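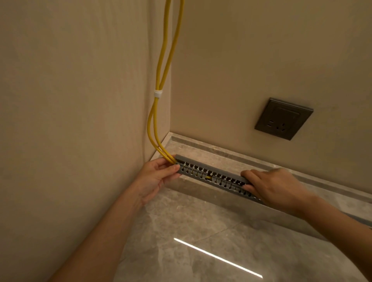
Yellow cables and gray cable duct at the marble ledge.

Wirnano Business Location Program
Progress report to the Ingvarsson Fund
May 31, 2026

Dear friends at the Fund,

Thank you for your patience with us over the winter, and for the kind note that came back with our last report. We read it out at the Monday meeting and it did us all a lot of good. You asked for a little more on the companies themselves and a little less on our website this time, so I will try to stick to that, although I can't promise to leave the website out completely.

As you know, the grant was given so that the Valtia district could make a proper case for itself to small and mid-sized firms looking for a new home, or for a second one. We have always believed the case was there to be made. The rents are fair, the permit office answers its phone, and people who come here for a day tend to stay for dinner. What we lacked was somebody to pick up an inquiry on a Tuesday afternoon and stay with it until the company had either signed a lease or told us no, and that is the work you are paying for.

Inquiries and visits

We took in 69 inquiries during the reporting period. Many of them were short exchanges, a question about taxes or a request for a map, and we answered those the same day whenever we could. From the rest came 13 site visits, each with a full day's program. We used to start these visits with a slide show, and we have dropped it, and I think everyone is happier. Now we begin with coffee in Droto, walk down to the old mill buildings while the light is good, and leave the tax talk for after lunch, when the visitors have seen enough to ask sensible questions.

Two companies have signed. One makes parts for hearing aids and has taken the upper floor of the north mill building. The other is a bookkeeping firm that was already renting desks in town and has now moved its main office here. Neither is large, and we know you would have liked to see a bigger name on the list by now (so would we!). Still, both are hiring locally, and the bookkeeping firm has been generous about taking calls from other owners who are thinking about a move. A word from them goes a good deal further than one of our brochures.

The March breakfast

Our business breakfast in March was the biggest thing we have put on so far. We set up 300 chairs in the sports hall in Droto and had to leave the side doors open for the people standing. The talk on finding and keeping skilled staff drew the most questions by far, and it ran well past its time. We have had requests to repeat it in the fall, perhaps in two shorter sessions, and I would welcome your thoughts on whether the events line in the budget could stretch to that.

Where we are behind

The English version of the district guide is late. We underestimated how long it would take to check the section on work permits, where the rules changed while we were writing, and we would much prefer to send out a correct page in July than a wrong one now. The list of available commercial space is also patchier than it should be. Some owners send us their vacancies the day they have them, and others need to be called, and called again, and then visited. We have put one half-day a week aside for exactly this, and the list is already fuller than it was in the spring.

The website (I did warn you) still loads slowly on phones. The repair is under way and comes out of the existing budget.

Money

Spending is in line with the plan you approved. Travel came in a little under, because several firms preferred to come to us, and printing came in a little over on account of the new map. We would like to move the one to cover the other and ask for your written agreement. The full accounts will follow separately, in the usual format.

Next steps

Over the summer we will follow up with every company that visited and has not yet decided, finish the guide, and begin work on a welcome packet for newly arrived staff and their families, with schools, doctors, bus times and so on. The bookkeeping firm has offered to read a draft. If any of you are passing through Valtia before the fall, please let us know, and we will gladly walk you down to the mill.

With warm thanks,
The Wirnano team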